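Kitchen kit, Money
3 min read

What the second gripper really costs

April 2019

The quote from Haltel came back at £3486 for the arm, and I nearly signed it. Then I read page two. The gripper is extra. So is the mounting plate, at £1044 with the cable, and there's a yearly support fee that starts whether you ring them or not.

I've been asked to plan a small pastry bench for Mathias, and I don't believe half of what I'm sent. Vovum promise their arm will "pay for itself by June". Pay whom? Their sums assume it never drops anything, and that flour doesn't get into joints. Ieuan Price ran one for seven weeks and says he spent more time wiping it down than filling pasties.

So my budget has a line the salesmen don't like - roughly £1000 for spare fingers, trays and cleaning. Plastic trays are cheap, they scuff, and I'd buy double.
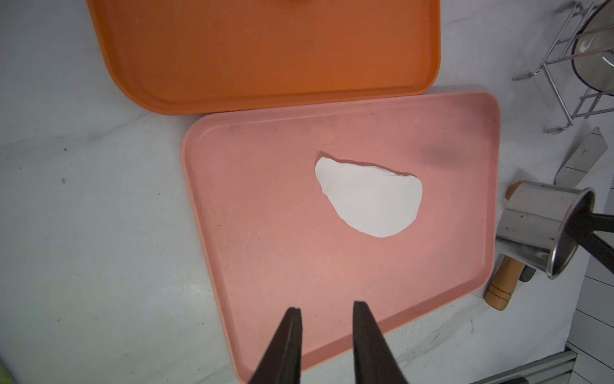
Flat dough on the pink tray, gripper fingers just below.

I'm still waiting on Pemasberg for a price on soft fingertips. If it's over the cost of a decent mixer, I'll buy the mixer.

Recent posts
Leasing or buying: my sums so far
Why I don't trust payback charts
Second-hand mixers worth a look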